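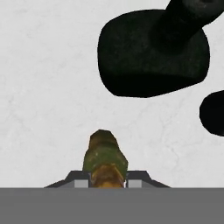
February 17, 2022

Slept badly, woke at five, lay there composing a fault report in my head. This is what I have become. Other people my age lie awake over their pensions.

The trouble is the gripper in the simulator. It takes hold of the lumpy green and brown thing very nicely, squeezes it between the pads, lifts, and somewhere over the white worktop it stops letting go. The fingers open, the log says open, and the thing hangs there in mid-air between them like a guest who has said goodbye three times and is still in the hall with his coat on. Then the arm goes home and takes it along.

I call it the gherkin. Kipchumba calls it the yam. Evelien, who built the set, says it came in a bundle of vegetables she got from Karnlow and the file name is just a row of digits, so we may call it what we please. We have been arguing about this since Monday, which tells you how the actual work is going.

Kipchumba's theory was friction. It is always friction with Kipchumba. He turned it down until the gherkin shot out of the pads like wet soap and went under the worktop, through the floor and down for ever. We watched its height reading fall for a good long while. I found it restful. He put the friction back.

My theory was the mesh, too many bumps, contacts catching on one another. I spent the whole morning smoothing it. At half past twelve I had a beautifully smooth collision shape and exactly the same fault, and I ate my sandwich standing up.

Evelien found it after lunch, and was decent enough not to be pleased. When the grasp is good, our code glues the object to the hand so it won't jitter on the way across. Fine, everybody does it. The glue comes off when the release message arrives. But the release message goes by way of the Carnisow bridge, and if the bridge is busy it throws old messages away, and it counts anything more than 2 ticks behind as old. So the fingers hear "open" from one side, and the glue hears nothing from the other, and is loyal to the last. Run 3011 shows it plainly, if you know where to look, and I had looked at run 3011 all Tuesday without knowing where to look.

A silly little bug, then, and we might have laughed, except that Evelien asked in that mild voice of hers what else goes over the bridge. I said, the release, the status lights, the speed setting. And then I said, the stop.

Not the red button. The red button is a wire and cuts the power, and I could kiss whoever insisted on it. But the soft stop, the one in the window on the screen, the one we all reach for because the red button means ten minutes of starting everything up again. On the real arm at Derbridge it goes by the same road. We tried it in the simulator, bridge loaded up, Kipchumba clicking. 30 clicks, and 2 of them vanished. The arm carried on with its business both times, very dignified. It never so much as paused.

Nobody said much. Kipchumba went and made tea, in the good mugs.

I rang Derbridge and told them not to trust the soft stop and not to go inside the fence with the arm live, at all, for any reason, until we've sent a fix. The man on the phone said they never went inside the fence with the arm live. I said good. He said, well, hardly ever. I asked him to tape a note over the window on the screen, and he said what should it say, and I said USE THE RED ONE. He asked if I wanted that in capitals.

Then Rashidi, who are paying for all this, wanted to know in an email whether the delay would affect the demonstration. I wrote four answers and sent the dullest.

So tomorrow: stop and release both off the bridge and onto their own line, and a heartbeat, so that if the arm hears nothing it stops by itself. I did suggest the heartbeat last spring. I have the minutes. I also have, lower down in the same minutes, my own voice agreeing it could wait.

Home at eight. Rain. Chops, and a jar of something in the fridge door that I looked at for a moment and put back.

Must ring Mum about the boiler. Must find the Derbridge man's surname.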